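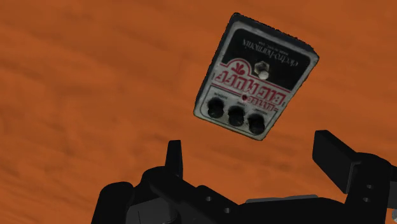

Little Big Muff over the orange tabletop, upside down and tilted, gripper fingers apart. Simulated.

Hi again! A small gallery page this time, from the Nerncombe grasping work Uyên Nghiêm and I have been busy with since April. We wanted to know if a policy trained only on rendered objects gets better when the objects look properly used — scuffs, chipped edges, faded print, all of it — or if plain clean models do the job just as well.

The pedal is my favorite of the whole set (I play, badly). Three black knobs and a metal footswitch sticking out of the face make it a pain to plan a grasp for, and I love how worn the enclosure looks.

We rendered 3000 views for each version of the object set and kept 1397 after filtering out the ones where the object was mostly hidden. Training took 8 hours per run on Wuvum, our little cluster. Worn textures won, by less than I'd hoped on boxy things and by quite a lot on anything with knobs or handles! Uyên thinks it's the shadows more than the scuffs. We're still arguing about that one, and the next batch of 1000 views should help.

Page updated 03/05/2024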